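Junta de Supervisión Policial de Vosbridge

La Junta de Supervisión Policial de Vosbridge es el organismo civil que revisa las quejas contra agentes de la policía municipal. Depende del ayuntamiento en lo presupuestario, no en sus decisiones. Sede en la calle Mackay.
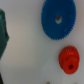
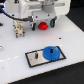 Categoría: Organismos de control policial

Historia
Creada tras el llamado caso Josmont, una serie de detenciones durante una protesta vecinal por el cierre del mercado de Josmont. La policía abrió una investigación interna que terminó sin sanciones. Hubo recursos, dos demandas civiles y una petición con 1383 firmas. El pleno aprobó el reglamento en abril, por un solo voto de diferencia.

Antes las quejas las tramitaba la propia jefatura. Plazo medio de respuesta: 300 días. Muchas se archivaban por caducidad.

Composición
Siete miembros, mandato de tres años, una sola renovación. No pueden ser agentes en activo ni familiares directos de estos. El distrito de Sadivstead tiene un puesto reservado desde la reforma del reglamento, medida que el sindicato policial impugnó sin exito.

Funciones
Recibe quejas por uso de la fuerza, detenciones irregulares y trato discriminatorio. Puede pedir grabaciones, partes de servicio y material de formación. No sanciona: emite un dictamen y la jefatura tiene 20 días para contestar por escrito. Si no contesta, el dictamen se publica igual.

Sesiones públicas los martes por la tarde, salvo las que tratan datos de menores.

Críticas
En su primer periodo recibió 63 quejas admitidas a trámite. Las asociaciones vecinales consideran que los dictámenes tienen poco peso al no ser vinculantes. El sindicato sostiene lo contrario, que la publicación anticipada perjudica a los agentes investigados. Sigue pendiente un recurso sobre el aceso a los expedientes disciplinarios anteriores al reglamento.

Véase también
Caso Josmont
Policía Municipal de Vosbridge
Distrito de Sadivstead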